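I spent a happy afternoon at the Hunska open day, where they had arms packing snacks at a long table, and came home with more kitchen tips than I'd expected - 28 scribbled lines of them!

- Give each tray one job. Drinks on one, doughnuts on another.
- Keep a paper sleeve for every doughnut, so the icing stays off its neighbour.
- Use tongs for anything glazed, and hold them lightly.

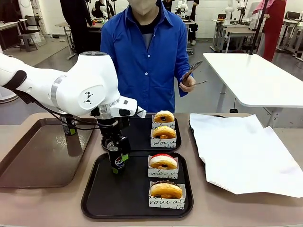
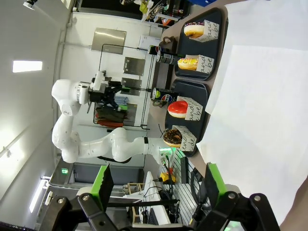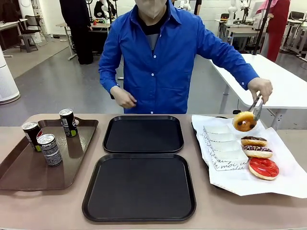
Doughnuts and cans on the trays at Hunska.

Crumpled paper is worth saving too (I buy mine in packs of 500, and it goes under cakes, biscuits, the lot). The next open day is in April, and do go early - there were 80 of us squeezed in by the end.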